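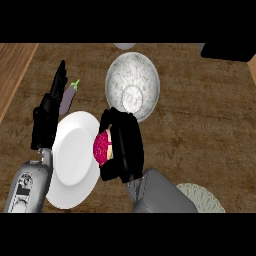

I have been trying to learn to bake rye bread since August, and I've reached the point where my family has started asking, very politely, whether we might have some regular toast again soon.

It started on our trip to Luldale. We stayed four nights over a bakery called Kárason, in a room that smelled of caraway from about 4 a.m. onward, and every morning I went down in my slippers and bought the same thing, a small dark loaf, dense as a brick and a little sour, with a crust you had to really work at. I ate it with butter and nothing else. By the last morning I was buying two, one for breakfast and one for the drive, and the woman at the counter wrapped up the heel of a third and put it in my bag without saying a word. I think about that heel more than I think about the lake, and the lake was very nice!

So I came home and thought, well, how hard can it be. I have made white sandwich bread since I was in college. I own a scale. I bought a sack of dark rye from the Zarisetti store over in Senduvcombe (they keep it in the back by the birdseed, you have to ask) and I got going that same evening.

The first loaf was a doorstop. The second one had a cave in it, a big hollow right under the top crust, so that when I sliced it the lid came off like a jewelry box. My husband put jam in the cave. The third I don't want to talk about.

What I had wrong, mostly, was that I kept treating the dough like wheat dough. I kneaded it and kneaded it, waiting for it to turn smooth and springy, and it just sat there sticking to my wrists like wet cement. Rye doesn't do that springy thing. You stir it with a big spoon until there's no dry flour left, you scrape it into the pan, you smooth the top with a wet hand, and then you leave it alone. I'm not good at leaving things alone. My mother used to say I would open the oven on my own birthday cake six times, and she was being kind with the number.

The version I'm making now goes like this. The night before, I mix 100 grams of starter with the same of rye flour and the same of water and leave it on top of the fridge. In the morning I add 468 grams of flour (yes, I know, but that's what was left in the sack the first time it came out right, and now I'm superstitious), enough warm water to make a thick mud, two teaspoons of salt and a big spoonful of molasses. Caraway if the kids aren't looking. It goes in a greased pan until little pinholes show up on top, and that has taken anywhere from two hours to most of an afternoon, depending on how cold the kitchen is. Then 90 minutes in the oven, starting hot and turned down after the first bit.

And then you have to wait to cut it. The book I borrowed says 36 hours, wrapped in a dish towel. I laughed out loud when I read that. But I did it once, when we were away overnight and I had no choice, and I'm sorry to report the book is right – the middle had stopped being gummy and the whole thing tasted deeper somehow, more like that room over the bakery.

It still isn't the Kárason loaf. The crust is too soft and mine leans to the left. I have another one going on top of the fridge tonight, with a splash of cold coffee in it this time, and I'll let you know.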